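Lab 6 handout, comparing grippers (read before your bench slot, June 23, 2023)

Notes typed up fast from the whiteboard plus what I said out loud. Darius Petrauskas runs the afternoon bench, ask him about the arm. Ask me about the numbers. Bring your own laptop, the bench one is slow.

## What we're comparing

Same arm all day. Same controller, same speed cap. Only the fingers change.

- **Tullard**: two fingers, curved, black. Default for everyone.
- **Ngau**: two fingers, flat pads, parallel travel. Wider opening.
- **Beletti**: suction cup, single. Only if your group gets through the other two.

Software is Clostine on all of them. Don't switch versions in the middle of a set, Birutė's group did that in November and had to throw out a full afternoon.

Point of the lab: a gripper comparison where somebody else could read your sheet and get the same ranking. That's all. You aren't being graded on which one wins.

## Why the task is so dull

Pick up object, carry to container, let go. One object, one container, one release height. People always want to do something fancier first. Don't. If you change the object and the gripper at the same time you have learned nothing about either one.

Round fruit is the standard object for this lab. Reasons:

- curved surface, so flat pads touch it in a small patch and curved fingers touch it in a longer one
- slippery skin
- bruises, so too much force leaves a mark you can check afterward
- cheap

Weigh it. Write the weight on the sheet. Use the SAME piece of fruit for both grippers unless it gets damaged, and if it does, note the trial number when you swapped.

## Setup, in order

1. Arm to home. E-stop within reach of whoever is NOT at the keyboard.
2. Mount the fingers. Four screws, hand tight then a quarter turn. The cable needs slack at the wrist, rotate the last joint both ways by hand in free mode before you power the fingers.
3. Load the matching finger profile in Clostine. The Ngau profile on Tullard fingers will close too far. It won't warn you.
4. Zero the opening with nothing between the fingers.
5. Tape the container down. Mark its corners too, since the tape lets go after a while.
6. Move the arm through the whole path at low speed, empty. Watch the wrist cables over the highest point, that's where they snag.
7. Start log. Check that the log file is growing. Really check.

Obstacles: leave the stuff behind the work area where it is. A counter with things on it is part of the task this year. Keep every group's layout the same between grippers and take a still before the first trial and after the last one. If something moved, say so on the sheet.

## Trials

17 trials per gripper, per group. Odd number, yes. It's what fits in the slot with one finger change and a break.

Do NOT do all the Tullard trials then all the Ngau trials if you can help it. Better: split into blocks, swap, swap back. Costs a finger change, I know. You get used to teleoperating over the afternoon and whichever gripper goes second looks better than it is. Compromise if you're short on time: half the groups start with one, half with the other, and we pool.

Operator stays the same inside a block. Write initials.

What counts:

| Code | Meaning |
|---|---|
| S | picked, carried, released inside container |
| R | picked on second try, then fine |
| D | dropped on the way |
| E | hit the rim or pushed the container |
| F | never got it off the surface |

Rim contact is an E even if the fruit ends up inside. We argued over this last time. Réjean Gosselin wanted a separate code and he may be right but five is enough to fill in while someone is talking at you.

Stop the clock at release, not when the arm is back home.

## Grip force

Start at 31 percent of the max setting in Clostine. It's a setting, not newtons, and the same percent on two different finger sets is a different force at the contact. So "equal force" in your write-up is wrong unless you measured it. Say "equal setting."

How to find the lowest setting that works:

- drop in small steps until the fruit slips during a straight lift
- go back up one step
- do 3 lifts there in a row, all clean
- that's your working value, write it down

Then leave it alone for the block!! Every group gets tempted to bump it after the first drop.

Curved fingers: contact wraps partway around, so a low setting can hold well if the grasp is centered. Off center, the object rolls along the curve and you see it turn as it lifts. Flat pads: less forgiving about height, more forgiving left to right. Check whether your drops agree with this, don't just copy it.

## Cameras

Two views this year. Fixed one beside the bench, and the small one on the wrist. Log both even if you only look at one.

Fixed view:
- good for the path, the rim, the release height
- bad when the arm body is between the camera and the work. Happens more than you'd think on the near side
- window in view means the exposure hunts. Lock the exposure before you start, not during

Wrist view:
- good for centering
- useless in the last bit before contact, fingers fill most of it
- lags the fixed view slightly. Marion MacRitchie measured it at 62 ms on our setup. Don't assume yours is the same, tap the table in view of both and line up the frames

Clear containers are hard from any angle. The near wall and the far wall overlap and depth guesses go to the wrong one. If you're using the depth overlay in Clostine, turn it off near the container and go by the color view. Put a strip of tape on the rim if you can't judge it. Same tape for both grippers then, obviously.

## Controller settings

Leave: speed cap, joint limits, collision threshold.

You may change: hand controller scale, smoothing, button mapping.

Smoothing up = steadier carry, but the arm keeps going a little after you stop. Over a rim that matters. I'd keep it low and go slow. I-hsuan Lam's group ran it high last term and logged mostly E codes, then ran it low the next day with the same operator and had mostly S. One operator, so take it lightly, but try both before your first block.

If the collision stop trips:

- hands off
- look where the arm is touching
- free mode, back it away by hand
- reset
- trial is an E, carry on with the next number

Don't rerun a trial under the same number. The log script keeps only the last one and you lose the failure, and the failures are what we need.

## Reading your results

Small sample. A difference of one or two trials between grippers is nothing. Don't write "Tullard is better." Write what you saw, how many, with what object, at which setting.

Look at the kinds of failure before the totals. Two grippers can have the same number of S and fail in totaly different ways. All D on one and all E on the other tells you something: the first is a holding problem, the second is probably size or visibility. A wide finger housing blocks your view of the rim, for example, and that isn't grip at all.

Time: use the median. One long trial where somebody stopped to scratch their nose wrecks the mean.

Things that have gone wrong with write-ups:

- gripper name missing from the file name
- percent called force
- R counted as S in one table and not in the other
- plot with no trial count on it
- "the robot struggled." Say what happened at which step

## Hand in

One sheet per group, one log folder, half a page of text. Half a page. Include:

- which fingers, in what order
- object and weight
- working setting for each
- table of codes
- one failure described step by step, from approach to stop
- what you would change if you had the bench for another day

Beletti groups add a line on surface prep (wiped or not) and how long the cup held before release. Suction on curved skin leaks, so expect a hold time that varies a lot. Report all of them and leave the odd ones in.

## Loose ends

Finger screws go back in the tin with the lid. We're down to the last spare set.

Tullard pads wear at the tips first. If the tip looks shiny tell Darius before you start, there's a second pair in the drawer and it's better to swap between groups than inside one.

Release height: keep it just above the rim and lower inside before you open. Higher is quicker, and it bounces. Whichever you pick, pick it once for both grippers.

Next week is the same task with a cloth, so read the section on thin objects in the course pack. Sign-up sheet for slots is on the door, morning ones go first. 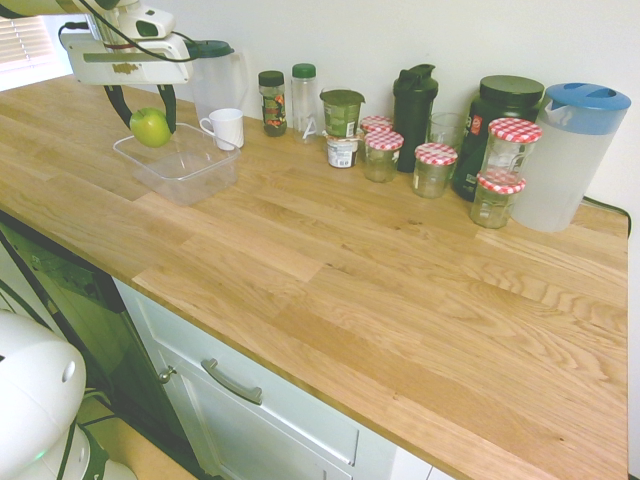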